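Darragh McGrath
07/12/2022

right, gutters. thread, because three of you have asked and I'm not typing it out three times

We got two quotes for the back of the house. Duggan came in at £3717, full replacement, fascias and all. Wirkell said £2688 but that was without the fascias, which I only spotted on the second read. Read your quotes twice

Declan Quinlan next door had his done by Duggan in February and let me go up and have a nose. Joints tidy, brackets close together, no drips down the render. So went with them

Scaffold was £324 extra. Not in the quote. Rang up, bit of back and forth, they knocked nothing off but they did throw in the downpipe on the garage side. Fine 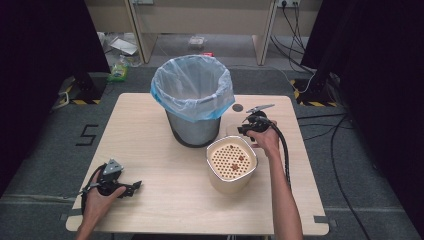
Took 2 days. First day was all ripping out, and the old fascia behind the kitchen was like wet cake. You could push a thumb in it. Glad we didnt go for the cheaper one now

Things I'd ask before signing:
is scaffold in the price
who takes the old stuff away
do they check the rafter ends or just board over them

Someone asked about leaf guards. They offered us the Zelel ones, said no. Declan has them and still gets moss sitting on top, so he's up the ladder anyway

Colour is anthracite btw. Wanted black, black was a four week wait

Heavy rain last night and the back wall stayed dry for the frist time since we moved in. Front of the house next year, if the boiler behaves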